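Do You Really Need to Redo Your Thermal Paste?

July 2025

Every forum I read has the same answer for an old office desktop that runs loud. Redo the paste. Fan too noisy? Redo the paste. Slow to open a spreadsheet? Redo the paste, and while you're in there, buy a bigger cooler and six case fans. I've been hearing this for years and I've never quite believed it, so when a used Dell landed on my bench I decided to do the job properly and write down what I got for my trouble.

I should say where I stand. I think most of what gets sold to people with old computers is sold to them because they're already holding a screwdriver. You've got the side panel off, you feel brave, and a tube of gray goo for the price of a decent lunch seems reasonable. Bronico will sell you one that promises a drop of 14 degrees. Under what conditions, on what chip, compared with what? The package doesn't say. I emailed to ask and got a coupon.

I bought the Trellska instead, the cheapest one in the store, and skipped the "cleaning kit" hanging next to it. The kit is wipes and a plastic stick. I have rubbing alcohol and coffee filters at home, and I've never seen a plastic stick do anything an old library card couldn't.

Getting the cooler off took longer than any video admits. In the videos it lifts away like the lid of a cookie jar. Mine had set hard, and pulling straight up on it seemed like a fine way to yank the processor along with it. I put the machine back on the wall plug, let it run for a while to warm up, shut it down, unplugged it and tried a slow twist. That worked. So there's one piece of forum advice I'll give full marks. 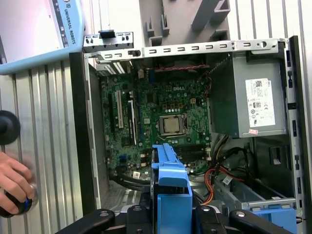

Cleaning is the part people get fussy about. I've read posts saying you must wipe in one direction only, and others saying circles, and both camps are very sure of themselves. I wiped until the filter stopped coming away gray. It took 3 filters. The metal doesn't care which way you went, as far as I can tell, and I'd want to see numbers before I believed otherwise.

Then comes the great question of the pea, the line or the X. I did a blob in the middle, smaller than a pea unless your peas are smaller than mine. The cooler squashes it flat anyway. I tightened the screws a little at a time, going corner to corner, and checked twice that I'd plugged the fan back in, having once forgotten on another machine.

While I had it open I looked hard at the cables, because that's the next thing you're told to fix. Koech sells a sleeve set for tidying them up. I'm sure it looks lovely. This is a case with a solid metal side that is going under a desk, and I tucked the loose ones away from the fan and called it done. A short blast of air got the dust out, mostly onto my shirt.

So what did I get? Running the same free stress test before and after, in the same room with the same window open, I saw a difference of 2 degrees. I ran it again the next day and the gap was smaller. The fan sounds a bit calmer to me, but I'd just spent an evening hoping it would, and I don't trust my ears under those conditions.

I'm not telling anyone to leave their paste alone forever. If the machine is shutting itself off, sure, go look. If it's only annoying you, I'd clear the dust first and listen for a week. Somebody in the comments on my last post swears by the Cotard pads, which supposedly never dry out. I'll put one in come October and run the same test again, and I'll post the numbers even if they make me look foolish.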